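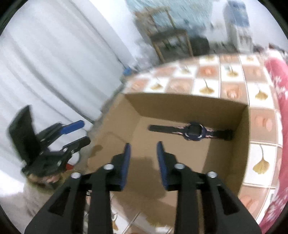 A watch in its box on a checkered tablecloth.

I gave up on counting my steps back in August, and I've been trying ever since to explain to people why I'm happier. They look at me like I said I stopped brushing my teeth. So let me lay it out once and then I can just send everybody the link.

I used to walk because I liked walking. I live on the hilly side of Landton, and there's a loop that goes down past the feed store, over the creek and back up behind the ball fields. It's a good loop! There are blackberries if you get there before the birds do, and one yard with a goat in it that will follow you the whole length of the fence. I did that loop for years with no idea how long it was. If it rained I went shorter. If I was mad about something I went twice.

Then I joined a walking challenge through an app called Plirum (my sister-in-law got the whole family on it) and within a month I was a different kind of walker. I was the kind who marches in place while the microwave runs. I once got home from a really lovely evening out, saw that I was 492 steps short, and spent the end of that evening going back and forth between the couch and the laundry room in my good shoes. My husband asked if I'd lost something. I told him to please not talk to me, I was concentrating.

I know what the fans are going to say, because I was one. The number gets you off the couch. Sure, and I believe it does for plenty of people. If you were doing nothing and now you're doing 3000 a day, wonderful, keep the number, frame it if you want. My complaint is with what happens to those of us who were already out there. A walk I would have called perfect turned into a walk that "only" got me so far. I stopped standing around talking to the goat. Standing around doesn't count.

And it spreads. Once I had a target for walking I wanted one for water, and then sleep, which is a terrible thing to have a target for. I'd wake up feeling fine, check my score, and decide I was exhausted. I had a reading streak going too, and toward the end of it I was picking books by how thin they were. I read a 50-page book about canals that I can't tell you one thing about. There were canals in it.

What did it for me was a trip to Grindum, where my aunt lives. She's a slow walker and she stops for everything. We went out to see the old mill and the market and she told me the entire history of a feud over a parking spot, with pointing. It took all morning. When I got back to her kitchen I checked, and the app had given me 1192 steps and a sad little cloud. A cloud! For one of the nicest mornings I'd had all year. I felt bad about it for maybe ten minutes, over coffee, and then I felt kind of insulted.

So I quit the challenge. The first couple weeks were strange, I'll admit that. I'd go out and feel like I was leaving money on the sidewalk. I kept turning my wrist over. But after a while I noticed I was taking the steep way up again, the one past the Kuruc Bakery, which I'd dropped because it was shorter and so it was "worth less." It has the best view in town and it smells like rolls. I'd given up rolls and a view for a longer flat stretch next to the highway.

I don't think measuring is evil. I measure flour. I'd like my doctor to keep measuring whatever it is she measures. But a hobby is supposed to be the part of the day when you aren't being graded, and I had gone and hired myself a teacher for it. If you garden, or knit, or swim laps, and you've caught yourself doing it in a hurry so it'll log before midnight, maybe take a month off from the logging and see what you miss. I missed the little fireworks on the screen, for a while.

The goat is doing great, by the way. Fatter than last year.

Want new posts in your inbox? Enter your email to subscribe. Unsubscribe at any time.

Contact | © The Long Way Home. All rights reserved. | Back to top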